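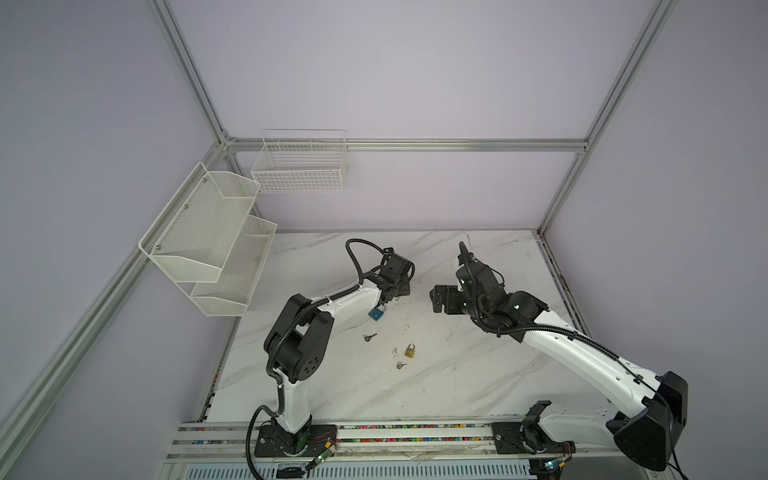

Roltness Aviation Board > Museums and Preservation
Thread: Zonville hangar, access to the patrol aircraft

prop_wash36
Has anyone been inside the Zonville aircraft since the July reopening? Their page says cockpit visits are back but gives no times. I have a two-hour drive.

misach_spotter
Went last month. Cockpit is open from 10 am until noon, six people at a time. The rear cabin is still roped off at the galley.

tailwheel84
Roped off for no good reason, in my opinion. The floor was replaced two years ago. Ledesma lets you walk the full length of theirs.

misach_spotter
Ledesma's has no original radio gear left in it. I'd take the rope.

tailwheel84
Most of that gear at Zonville came out of another airframe, so I wouldn't call it original either.

oilstreak
The radios are a replacement set, yes. The nav table and seats are hers. She had 692 hours on the last engine change when she was retired, and the logbook is in the case by the door.

prop_wash36
I had read 640.

oilstreak
640 is the figure in the old guidebook. The logbook says 692.
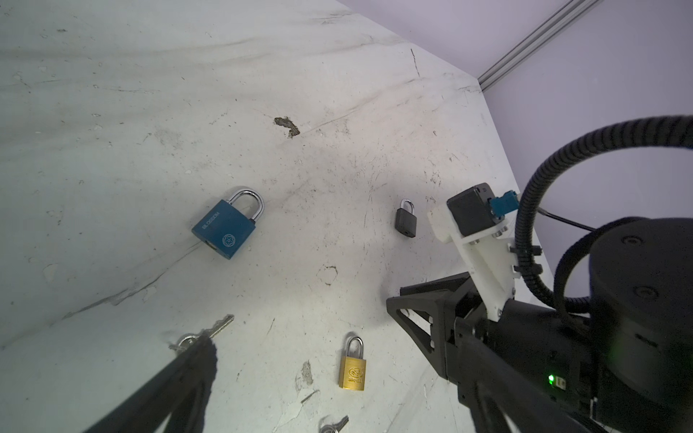
Reply #9
tailwheel84
Fair enough on the seats. I still think they should open the back.

Reply #10
prop_wash36
Thanks all. I'll get there before 10 and look at the logbook first.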